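Home Docs Data Changelog Contact

Skirolum Water Hardness Log

Readings from shared laundry sites, stored as CSV. Last revised May 9, 2021. 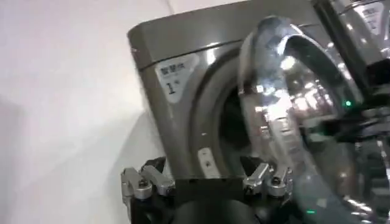

Washing machine, front panel with label 1.

Each row holds one titration result in mg/L as CaCO3. The file has 900 rows and 8 columns.
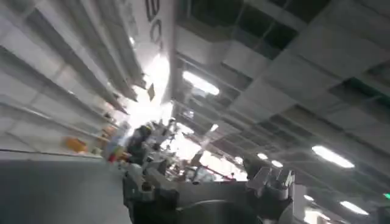
Wall and ceiling panels.

Blank cells mean no sample was drawn — do not read them as zero.
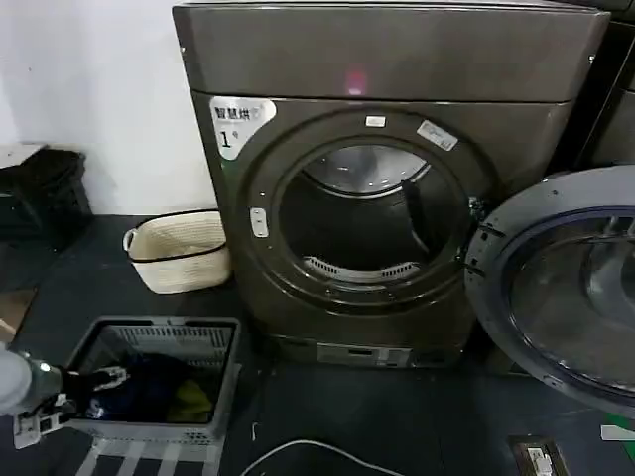
Pekunier Data Group

Values are rounded to 2 decimals. Rows from January used an older reagent and carry flag 6. Filter these before computing site means. 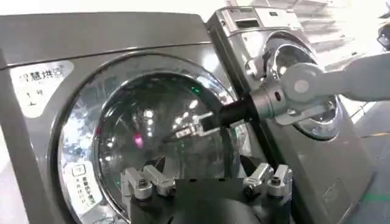
License

Free to reuse with credit to Pekunier. Send corrections through the Contact page.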